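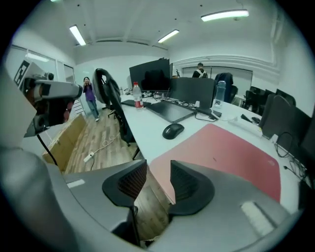

Ticket opened by Agnese Siliņa, desk and power, long room. Hello again, me with the desk! Since we shifted everything round in January my monitor goes black for a second or two and then comes back as if nothing had happened, usually mid-sentence. I've swapped the video cable for the spare Flerkix one and it made no difference at all. What I do wonder about is the power side, as the strip is down on the floorboards near the flattened cardboard, and there's a white cable looping across the floor towards my chair. I roll over cables more often than I'd like to admit (sorry). Desk is the Stalum one, 1850 mm long, and the lead that came with the strip is 300 cm so it ought to reach the wall without any stretching.

Update, 11:20. Patricio Lozano rang and asked me to note the times. It's blinked 6 times this morning, twice while the chair was nowhere near anything. He also asked whether the lights flicker when it happens, so I've been staring at the ceiling like a lemon. They haven't, as far as I can tell.

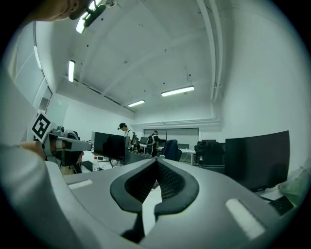 Ceiling lights on, pipes along the right-hand side.

Patricio reckons that points to the strip and not the room supply, which would be lovely, because getting Stankevičius out to look at the wiring took ages last time.

Update, 14:05. Plugged the monitor straight into the wall and left the strip out of it. No blinks so far! I've pushed the cable in against the skirting as well, so if it stays fine I won't know which of the two did it, I realise that now.

Update, 16:40. Still fine. Could I have a new strip please, same length, from the Usach order if there are any left? The old one is in a bag with my name on, shelf 19 in the store. Please leave the ticket open until the new one's in and I've had a full day on it.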